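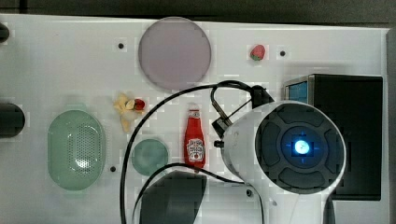
Photo: Madhu Lodhi

Food Costing, handout 2: what does a plate of food cost?

Last week we did rent and wages, so now we get to the fun part, the food itself. I ran a tiny lunch place in Billcombe before I taught, and I priced my menu by peeking at the cafe next door. Please don't do that!

Start with the recipe card. Write down every ingredient, how much of it goes on one plate, and what you paid for that amount. Oil counts. So does the garnish (yes, even parsley).
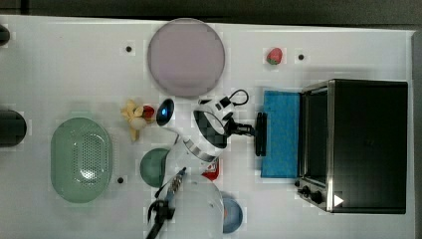 Then there's waste. You buy a whole squash but you don't serve the peel, so the part you do serve has to carry the price of the lot. My trim log for March showed 20 percent of the vegetables going in the bin, and I'd been costing as if it were zero. Ouch.

Once you have a plate cost, divide it by the menu price and you get your food cost percentage. Mine was 23 on a good soup day and a lot worse on fish.
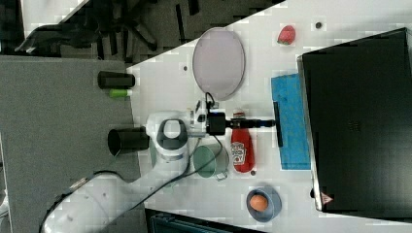 Do I put staff meals in the plate cost?
Keep them on a separate line. They're a real expense, but no customer ordered them, and mixing them in makes every dish look worse than it is.

For next time, read the Selley chapter on portion size and cost one dish you cook at home. Then pretend you sell 4000 of them a year and see what an extra spoonful of cheese does to you. I did this with my mac and cheese and had to go sit down.
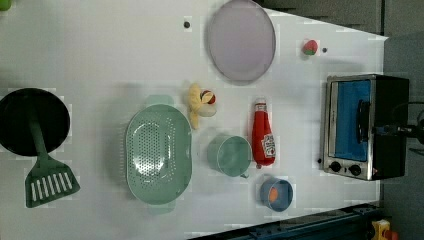 Toy cookware and play food on a white tabletop.

Bring your recipe card, and a calculator if you hate your phone's.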